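April, evening

Second day with the Cindilance trial. I want to get this down while I still remember which complaint belongs to which part, since Orest Sirko wants a yes or a no from me before the trial runs out and I know I'll have forgotten half of it by then.

For the record, what's on offer is the mug package from Eltard. You use your own arm and your own table. They give you the recording software, a login, and a training service. You guide the arm through the job over and over, upload it, and they send back a model that is supposed to do the job alone. The trial covers 200 recordings and one training run. After that it is 2500 for a year, with support by email.

Started at 8:15. Coffee, then updates, which took until almost nine. The recorder wanted to restart twice. The second time it forgot the name I had given the project and called it "untitled" again, so the first batch from this morning is filed under untitled and I have to ask them to move it. There is no rename button. I looked in every menu.

Once it's running it is easy to use. One key starts a recording, the same key stops it, and there is a separate key for throwing away a bad one. I threw away plenty before lunch. Mostly I was bringing the mug in too low and touching the peg with the rim. If I hesitate, the manual says to discard, and I did that at first, then got tired of it and kept the ones where I only paused a little. Will ask if that was a mistake.

The manual also says to change where the mug starts each time. I did that by hand without any system. Romaniuk has a printed sheet with squares on it that he puts under his objects, and I should probably have copied him. I kept drifting back to the same few spots without meaning to.

Checked the views around eleven. The software shows the fixed camera large and the wrist camera in a little box in the corner, and you can't swap them. I would like to swap them. When the hand is close to the post, the fixed camera tells me less than I want, and the wrist one is too small to read on my laptop. I ended up saving the pictures out and opening them full size in another window, which is a slow way to work.

The cable on the arm is my problem and has nothing to do with Eltard. It hangs in a loop and I don't like how low it gets. I need to shorten it or add another tie near the wrist. Bought ties last month and can't find them.
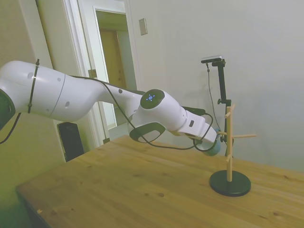
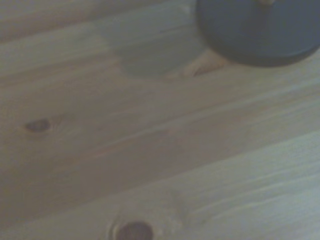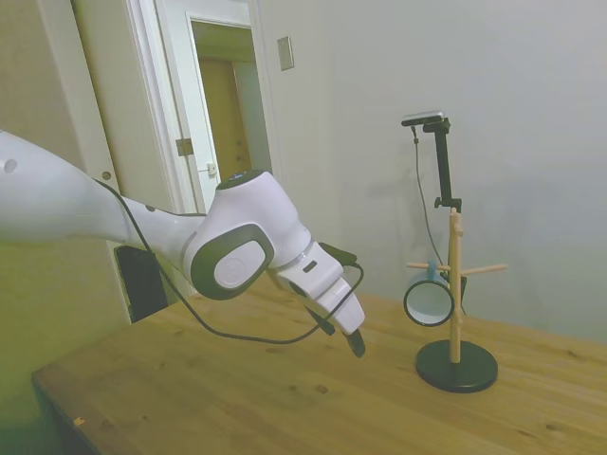
Orest Hrytsenko wrote back at lunch that I was paying attention to the wrong thing. He said the recorder is just the free part and any recorder will do, and what I should be asking is who keeps the recordings once they have been uploaded. When he tried the Silonov service last year he could get his model out at the end but the raw recordings stayed with them, and when he changed tables he had to record everything again from nothing. He told me to find the page in the contract about export before I recorded another thing. He also said that 2500 would not bother him if the answer was good, and that he'd pass at half the price if it wasn't.

So I read the contract over a sandwich. Export is on page 7. You can download your own recordings for as long as the subscription is paid, and for a month after it ends. The model is different. It runs through their program and the program checks the license when it starts. If we stop paying, we keep the recordings and lose the model. That is better than what Hrytsenko got from Silonov, but it is still not great. I copied the paragraph into an email to Sirko and didn't add any opinion.

Afternoon went better. I recorded until 3:30 and hit the limit. The counter in the corner turned gray and the start key stopped working, with no message. I sat there pressing it for a while and thought the keyboard had died. They should put up a message.

Uploading took longer than I expected. The file names all carry a number, and the last one was 638, so the numbering includes discards and yesterday's practice as well. I had been wondering why it didn't match the counter. I wrote to support about that and about the untitled batch. Answer in under an hour, from a person, with the batch already moved. That goes in the plus column. They also said that short pauses are fine and long ones should be cut, and that there is a trimming tool, under a menu called Review, where I had not looked because I thought it was for leaving them a review.

The training run is in their queue. The page says it will be ready overnight. I'd rather not guess how it will do. The placing is the hard part for me by hand, so I assume it will be the hard part for the model too. Picking the mug up was never the trouble.

What I have for Sirko so far:

- Recording is simple. A new person could do it after an hour.
- No way to swap the camera views, no rename, no message at the limit.
- Support is quick.
- Recordings can be taken out. The model can't be used without a paid license.
- Price is the same whether you train one task or several, so for us it only makes sense if we have more than the mug.

That last one I only noticed on the second reading. If we used it for the plates and the drawer as well, the cost looks reasonable. For one mug tree I could not defend it. Sirko will ask what other jobs we have and I should make the list before he does.

Wiped down the table, put the mugs back in the kitchen, and shut off the arm at 5:10. Back hurts from leaning. Need a higher stool for this if we go on.

Tomorrow: check if the model came through, try it with the starting spots I used most, then with ones I never used. Write down the results as I go this time. Ask Romaniuk for his sheet. Find the cable ties.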